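An Afternoon at the Clestadum Open Lab

I had been meaning to get to one of the Clestadum open afternoons for ages, and in March I finally did, after a train, a bus and a good long walk uphill past the old Brandão mill. I was glad of the coffee at the door, I can tell you!

They let us in by groups of 40, which sounds like a crowd, but the building swallows people up. Our first stop was the Listura room, where the team builds practice worlds for robot arms entirely on the computer. I'd expected to be lost within minutes, and instead I stayed so long that I missed the next talk (no regrets). The young engineer at the desk was very patient with all of us, including the gentleman who wanted to know whether it could do his dishes.

What they work on is plain household stuff: bowls, plates, mugs, a banana, crates to put things in. The arm gets to try the same little chores over and over in simulation, and she told us they had saved 579 practice runs since the winter, 217 of them with bowls and plates alone. Bowls are harder than you'd think, she said, as there's only the rim to get hold of. You can view the whole room on one monitor and the close-up on another, and I kept turning my head back and forth like somebody at a tennis match.

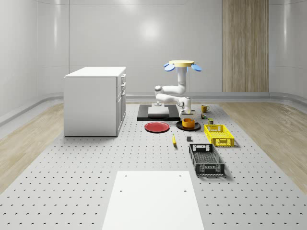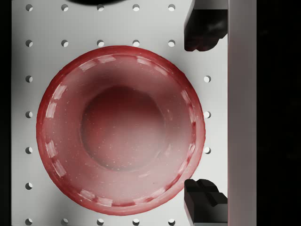 Simulated views from the Listura room: the robot arm with its household items (first), and a red bowl from directly above beside the gripper fingers (second).

Afterward there was soup in the Holura hall, and a very nice lemon cake. Doors close at 7, and the last bus leaves not long after, so do keep an eye on the clock if you go.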